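Chapter 4
Special Editions and the Motorcycle Trade

Learning aims
By the end of this chapter you should be able to:
explain what is meant by a special edition motorcycle;
describe how a manufacturer sets the size of a limited run;
compare the interests of the maker, the dealer and the buyer.

4.1 Introduction

Motorcycle makers have long sold more than one version of the same machine. A standard model may be offered for many years with few changes to its engine or frame. A special edition takes that model and gives it a different finish, a fuller set of parts or a link with a race, a club or an anniversary. The mechanical differences are often small. The difference in price may be considerable, and much of this chapter is concerned with why buyers are willing to pay it.

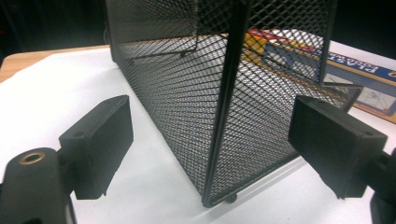
What separates a limited edition from a special edition?

A limited edition is built to a fixed number announced by the maker, whereas a special edition may stay in production for as long as there is demand.

The two terms are often used loosely in advertising. In this book they are kept apart, and students should do the same in written work.

4.2 The Lirton case

The main case in this chapter is the Lirton Kravchuk, a road motorcycle first sold in 1988. Lirton had at that time a single twin-cylinder model and a small network of dealers. The firm decided to build 711 machines in a separate colour scheme, each with a numbered plate on the top yoke. The seats were supplied by Lamico and the exhausts by Zetico, both of which were already suppliers to the standard model.

Sales were uneven. Within 90 days the larger dealers had sold their full share, while several smaller ones still held stock in October. Lirton had given every dealer the same number of machines — a decision it later described as a mistake — and had made no provision for moving stock between them. Section 4.5 returns to this point when it considers how allocation affects the prices that buyers pay.

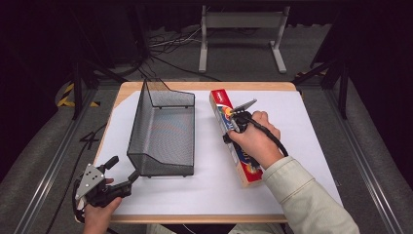 Figure 4.1 Basket and box on a covered table

4.3 Costs and returns

A special edition carries costs that are easily overlooked. Paint must be ordered in small batches, which raises the price per machine. Assembly staff need fresh instructions, and spare parts in the new finish must be kept for years after the last machine has left the factory. Lirton set aside 40 complete sets of painted bodywork for this purpose and charged them to the project from the start.

Against these costs stand the higher selling price and the attention that a new model brings to the rest of the range. The second of these is hard to measure. Dealers reported more visitors to their showrooms, but their records did not show which visitors went on to buy a standard machine. The next section sets out two methods by which such an effect may be estimated.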